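Jornada abierta de Gustamano: ¿qué se ve en la demo de servido?
28 de noviembre de 2023 | Publicado por Cledow
Imprimir | Enviar por correo

Voy con 2 alumnos. ¿Cuánto dura y qué hace el brazo?

Respuesta 1
Unos 40 minutos con preguntas. Se pide turno en la entrada.

Respuesta 2
Fui en julio, en la nave de Dradholm. La pinza sujeta la tetera de acero y la inclina sobre una taza con platillo. Preguntad por el control de vertido.
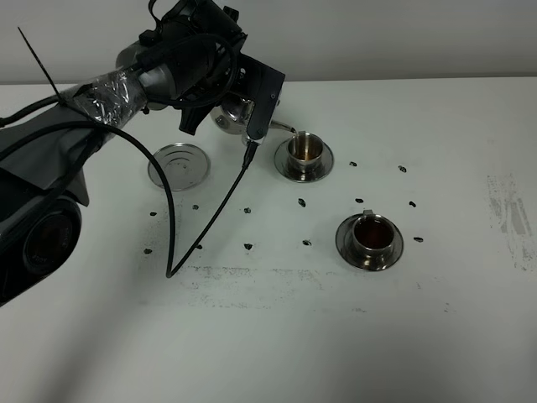 Respuesta 3
Creo que Riis también hace visitas. Ni idea del horario.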